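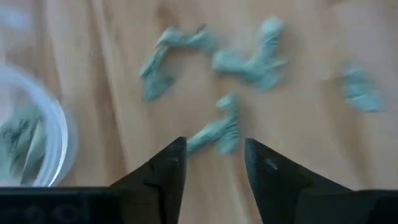 4. Preparing the Wollora Aircraft for Survey Work

Section 4 covers the steps to be completed before the first flight of each survey. It applies to all Wollora aircraft supplied with the Stutent ground station. Operators must have read Section 3 (Battery Care) before continuing.

4.1 Installing the batteries

1. Confirm that the power switch on the aircraft is in the OFF position.

2. Slide both batteries into the bay until the latches click. Use batteries from the same numbered pair.

3. Check the charge level of each battery in the Stutent status window. Do not fly if either battery reads below 52 percent.

CAUTION: A swollen or dented battery must be removed from service immediately. Do not attempt to charge it.

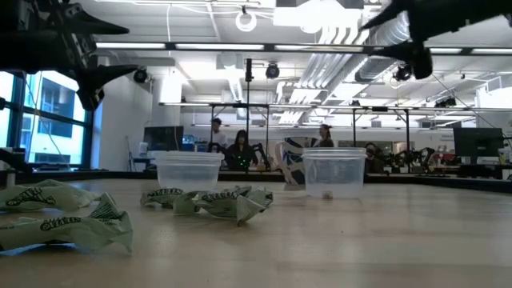

4.2 Calibrating the compass

1. Carry the aircraft to open ground, at least 18 feet from vehicles, fences and buried pipes.

2. Select Calibrate on the ground station and turn the aircraft slowly through a full circle, first level and then with the nose pointing down.

3. Wait for the steady tone. If the tone is broken, move to another spot and repeat step 2.

Note: Calibration is required whenever the aircraft has traveled by road to a new site – even if the previous calibration was accepted.

4.3 Loading the flight plan

1. Open the Negash planning program and select the field or building to be surveyed.

2. Set the altitude, the overlap between passes and the return point. The plan may hold no more than 3,000 waypoints.

3. Send the plan to the aircraft and compare the plan number on both screens.

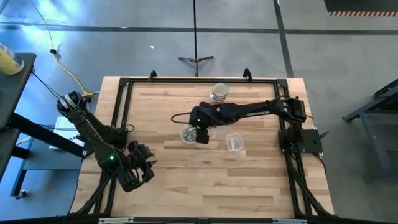
Plans that exceed the limit are rejected without being shortened. Large properties should be divided into separate plans, each with its own return point. The operator remains responsible for checking local airspace rules before takeoff, including any temporary restrictions that apply on the day.

4.4 Flight record

Enter the plan number, battery pair and takeoff time in the flight record. Corrections are to be initialed by the operator. Clatia customers with a service agreement should send completed records to Recep Aksoy, Field Support. Questions about this section may be directed to Nyokabi Makori, Technical Publications.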